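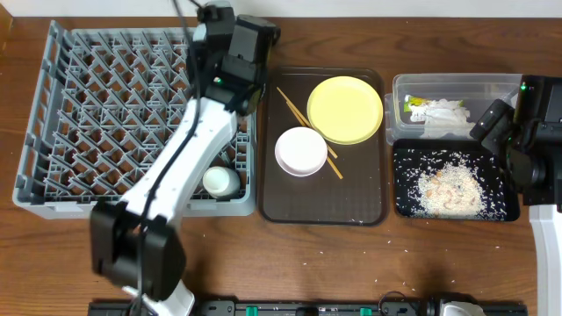
Trekden Support Portal
Teleoperation and Demonstration Recording

Subject: Left arm lags behind leader arm during table-clearing demonstrations
Reported by: Vincze Laboratory, Manipulation Group
Assigned to: Jaqueline Ibarra, Technical Support
Product: Clarnov two-arm teleoperation station
Priority: Normal
Status: Resolved, pending confirmation from site

Description of the problem

The site is recording demonstrations of a table-clearing task. The operator guides the two follower arms remotely by means of a pair of leader arms. Tableware is to be moved from the brown serving tray to the grey dish rack with the left arm, and the right arm is to handle the food container and the black tray of rice.

The site reports that the left follower arm falls behind the leader arm when the operator reaches across the dish rack. The delay is not present at the start of a session. Operators have compensated by slowing their movements, and the resulting demonstrations contain long pauses above the rack. The right arm is not affected. The station software was last updated in February.

Steps taken by the site before contacting support

Both arms were returned to the home position and the station was restarted. The leader arms were exchanged, left for right. The delay remained with the left follower arm.

Support entry 1

The site was asked to supply the session log, the joint temperature record and one complete demonstration in which the delay occurs. The site was also asked to suspend recording with the left arm until the files had been reviewed. Demonstrations already recorded should be kept and not edited.

Support entry 2

Files received. The indicator light on an arm shows green whenever the controller has power and a valid connection. It does not report tracking error, and a green light should not be taken as evidence that the arm is following correctly.

The log shows that commands from the leader arm reach the controller on time. The delay arises between the controller and the wrist joint. Messages to the wrist are being repeated, and the number of repeats rises when the arm is extended. Joint temperatures are within limits.

The site was instructed to power down the station, support the left arm by hand, and inspect the cable that runs along the arm link to the wrist. Particular attention was requested at the connector on the wrist side and at the loop near the lower joint motor. The table should be cleared before this work is begun, and loose rice should be removed from the area of the rail.

Support entry 3

The site reports that the wrist connector was not fully seated and that the cable had too little slack with the arm extended. The connector was reseated and the loop was lengthened. A Harnach cable clip was refitted one position lower on the link. The site then ran three test demonstrations at normal speed, placing a cup, a bowl and a plate in the rack. No repeated messages were logged.

Support entry 4, 2021-04-24

The recordings made before the repair were reviewed at the site's request. Of the set submitted, 29 demonstrations contain a tracking error above the accepted limit. Support recommends that these be marked as excluded and recorded again. They should not be shortened to remove the pauses, as the recorded leader and follower positions would still disagree in the remaining portions.

Demonstrations that use the right arm only may be retained.

Resolution

Cause: partly seated wrist connector on the left follower arm, with insufficient cable slack.
Correction: connector reseated, cable loop lengthened, clip moved.
Further action by site: enable the tracking error warning in the recording settings. Check the wrist connector on both arms at the beginning of each recording day.

This ticket will close when the site confirms one full day of recording without a tracking error warning. Replies sent after closure will open a new ticket with the present one attached.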